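Quiet PC tips: what works, what doesn't, and what only looks good on the shelf

Reading time: 5 minutes

Jan 14, 2006

Every few weeks I get sent another kit that promises to make a gaming PC silent. Foam sheets, rubber washers, a fan with a knob on a wire. I have tried most of them on the machine under my own desk, and I would put half of them back in the box. What follows is what I do when a computer gets too loud, in the order I do it.

Start by finding the noise. Open the side panel with the machine running and listen with your head near each fan in turn. A cardboard tube from a roll of paper towels, held to your ear, is better at this than anything sold for the purpose. Keep the tube clear of the blades and don't let it touch the board. Most people are sure the noise comes from the processor fan. In my experience it is the little fan on the graphics card more often than not, and no amount of foam on the door will fix that.

Clean before you buy. Shut down, pull the plug, and take the case somewhere you don't mind getting dusty. Hold each fan still with a finger while you blow it out with canned air, in short bursts, with the can upright. The heatsink under the processor fan is the part people skip. Take the fan off and look between the fins. If there is a gray felt mat in there, that mat is your noise problem, as the fan has been running flat out to push air through it. I cleaned mine in June and it needed doing again by New Year's, and I don't own a cat.

Don't use the household vacuum with the brush on the end. I know everybody's uncle does it. Static is a real risk, and the brush has a talent for finding jumper caps.

Slow the fans down. A case fan that spins at 3,000 rpm is loud whatever the bearing is called on the package. I would sooner have two large, slow ones than a row of small, fast ones. If your board can control fan speed, turn that on in the BIOS and live with it for a week before you spend a dime. If it can't, a resistor lead costs less than lunch. Check your temperatures after an hour of a demanding game, not after an hour of web browsing – the second number will flatter you.

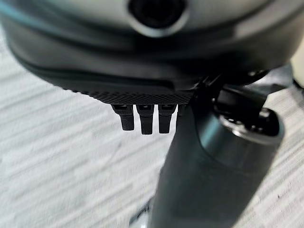 Dursun wrote in to say that slowing the fans did nothing for him, and that the hum only went away once he took the hard drive out of its metal cage and hung it on elastic from the sewing drawer. I believe him. Drives do pass their vibration into the case, and a thin steel case will sing along. I'm less happy about the elastic. It sags in the heat, and a running drive that drops onto the bottom of the case is a dead drive. Try soft rubber grommets on the screws first, done up just snug. If you must hang the drive, take it down before you carry the computer anywhere, and look at the elastic whenever you have the panel off.

Now the foam. I lined one case with the Trekberg damping sheets, which are cut nicely and stick like anything. Did the machine get quieter? A little, at the high end, where the whine is. It also ran warmer, and the automatic fan control then sped up to make up for it, so I had paid money to end up close to where I started. Foam makes sense as the last step, on a machine that already runs cool. The ads put it first.

Thermal paste is another one. Rundari says its paste will lower your temperatures enough to run the fan slower. Maybe it will, if what you have now is dried out or laid on like frosting. Clean off the old stuff with rubbing alcohol and a coffee filter, put down a dot the size of a grain of rice, and seat the heatsink straight. I could not tell the fancy tube from the plain one once both were applied properly. The spread of results I got from putting the same paste on twice was bigger.

As for graphics card coolers, a bigger aftermarket one can help a lot, and it can also block the slot next door. Measure first. The Tuloron cooler I tried was quiet, but it was also heavy enough to make the card droop. Keep the original cooler and its screws in a labeled bag, and read your warranty before you take anything off.

A few odds and ends:

- Put the case on carpet tile or an old mouse pad if it stands on a hard floor, but keep any bottom vents clear.
- Tie the loose cables back. I doubt it does much for airflow, whatever the forums say, but a cable ticking against a fan blade will drive you up the wall.
- Move the computer farther away. A longer monitor cable is dull advice and has worked every time I've tried it.
- Ignore "100% silent" on any box with a fan in it.

Recent tips

Picking a power supply without believing the label
When to give up on a noisy hard drive
Cleaning a keyboard after a soda spill
Do you need to defragment that often?

Contact us | Copyright 2006, all rights reserved | Back to top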